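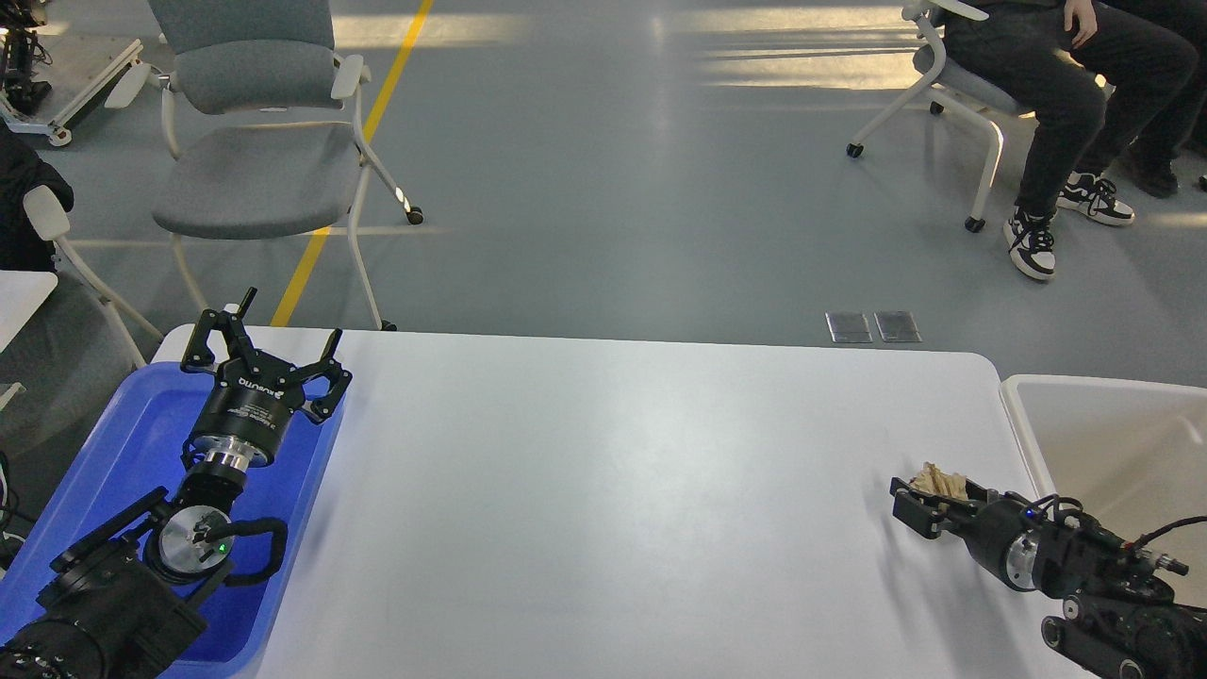

OK, year-end thread on what it's like to collect examples for a two-armed robot all day, which is how I've spent most of my time since October. Long one, get a snack.

---

We're at 3,820 kept episodes as of this morning!! An episode is one go at one little task, start to finish: sensor readings, joint positions, gripper commands, everything on the same clock. The model learns from the pile. I make the pile.

---

Current task family is "paper and tray." Crumpled brown paper, blue tray, two arms, a white bin next to the table. Sounds like nothing. I have dreams about it.

---

Why paper? Our first set was all hard blocks and the policy got really good at hard blocks. Then we gave it something squashy and it closed on it like it was still a block and just kind of mashed it. So now I crumple paper for a living - new crumple every few episodes, never the same shape for long.

---

(If you reuse one crumple too many times the network pretty much memorizes it. Ask me how many episodes I had to throw out in October. It was 182. I'm fine.)

---

The two grippers on this station don't match, and people always ask about that when I post. The training code doesn't care. Each arm gets its own action channel, and open/close is scaled 0 to 1 on both sides. What does bite you is speed. One closes faster than the other, so a handoff that feels smooth when you're driving can look really jerky in the logs.

---

We write everything through Prollow, which is our in-house recorder. It's ugly and I love it. One key to start, one key to stop, one key for "that was garbage." I've worn the letter off the garbage key.

---

Hot take: the garbage key is the most important part of the whole setup. When I started I kept everything that ended with the paper where it should be, even if I'd bumped the tray and wandered around for ages first. The model learned the wandering! It would get to the paper and then sort of... think about it. Very relatable, not very useful.

---

BUT don't throw out every mistake either. A missed grab followed by a clean second try is gold. We tag those "recovery" and 11 percent of the kept set is recoveries right now. I'd like more. It's weirdly hard to miss on purpose in a way that looks like a real miss.

---

Sunlight is my enemy. The floor gets bright streaks on a clear day and they creep along while you work, so episode one and the last episode of a session can look like different rooms. I used to pull the shades. Now I leave them alone and just make sure each task gets recorded in the morning AND the afternoon.

---

Same thing with clutter. Chairs, jackets, somebody's sneakers in the background - leave it. We had a super tidy batch early on and the policy trained on it got noticeably worse the minute anyone sat down near the table.

---

Someone asked how we pick start positions. There's a script called Gorex that spits out a rough spot for the paper and which arm goes first. Before Gorex I was picking "randomly," and then we plotted it and I had put the paper in basically the same place every time, a hand's width right of center. Humans are terrible at random. I am extra terrible.

---

The Mousavi split (our name for the held-out set, long story) is 2 paper types and one tray position that never show up in training. I'm not allowed to practice on it. I have to walk up cold and record it, and yes, it's my worst driving.

---

Stuff I'd tell myself back in October:

- Write the task sentence before you record, then do exactly that sentence
- Take breaks. Tired driving shows up in the data as tiny hesitations everywhere
- Check the cable loops at both wrists before every session
- Watch your own replays, even though it's painful

---

Next up is moving the whole recipe over to the second station at Hanadham, where the table is a different height and the arms sit closer together. I want to know how much of this set carries over before we start on a fresh one. My bet is the reaching does and the handoffs don't.

---

Replies are open if you do this kind of work. I'd especially love to hear how you all label half-successes - like when the paper ends up hanging over the rim of the tray. We've changed our rule twice and I still don't like it.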